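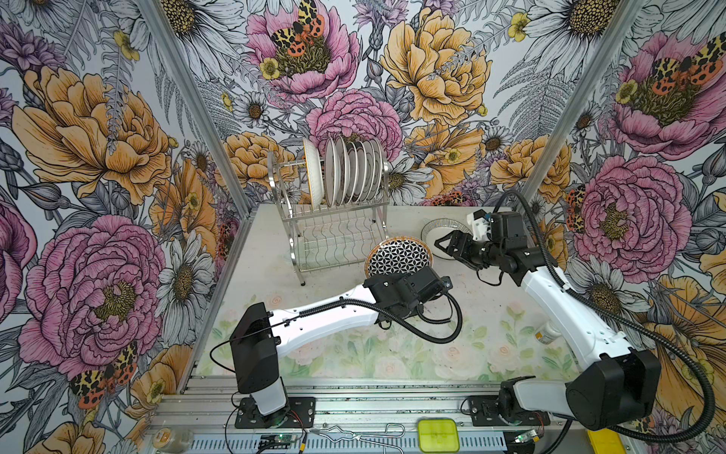

*Photo courtesy of the Tillden Tenants' Kitchen*

The budget was due Monday, and so on the last afternoon of May I sat down with a pot of tea, a sharp pencil, and the three quotes, and told myself I would be sensible. I have been sensible about money most of my life, and it has never once made an afternoon go faster.

Jurnetti wanted to sell us new arms altogether. Drostard wanted to sell us a service plan for the old ones — 54 dollars a week, payable through December, with a very friendly letter about peace of mind. And Chiang, the little parts shop across the river, had simply written "gripper fingers, one set, 678, we can wait for the money," which made me like them before I had even looked at the other columns.

I had asked for the wallpaper myself, you see, back when the booth was bare metal and the lunch crowd said it looked like a place to have your teeth pulled. It came out of the same budget line as spare cable, and I heard about that for a year. But people stopped to look at the moths, and then they stayed to look at the dishes, and I still say it was the best money we ever spent (the second best was the rack).

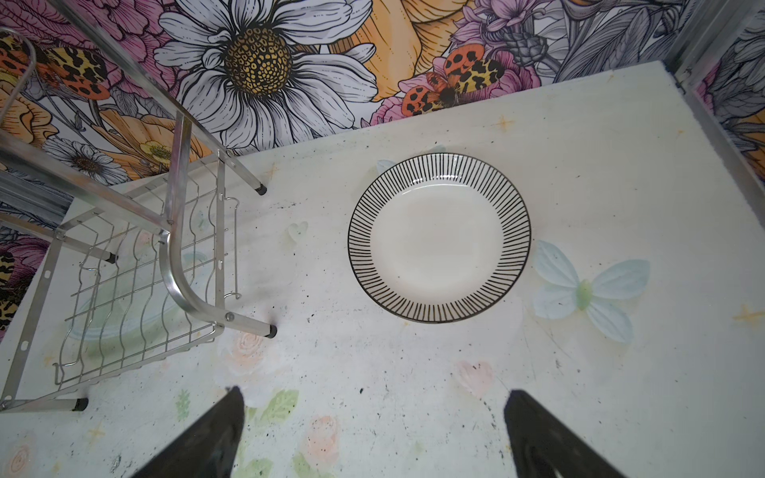 *The striped plate, with the rack at left.*

My mother had plates with a striped rim, and she washed them every night with the radio going, and would have had a great deal to say about a machine doing anything at all near them. I thought of her while I added up the Drostard column for the third time. She bought one good kettle in 20 years and wrote the price inside the cupboard door, so that whoever came after would know what a kettle ought to cost.

I poured more tea. I crossed out Jurnetti, kindly, because the brochure was beautiful and we could never have paid for it.
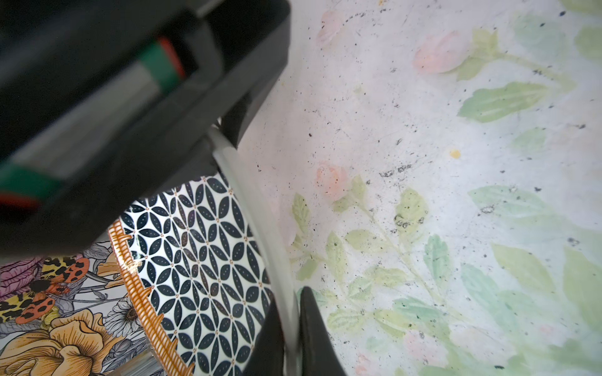 That left fingers or peace of mind, and by then the light was going off the kitchen table and I had to hold the pages up to the window. I wrote Chiang's number in ink. Then I found an old envelope and wrote it again, with the date, May 31, 2026, and went down the hall in my slippers to tape it inside the booth's supply cupboard, next to the price of the wallpaper.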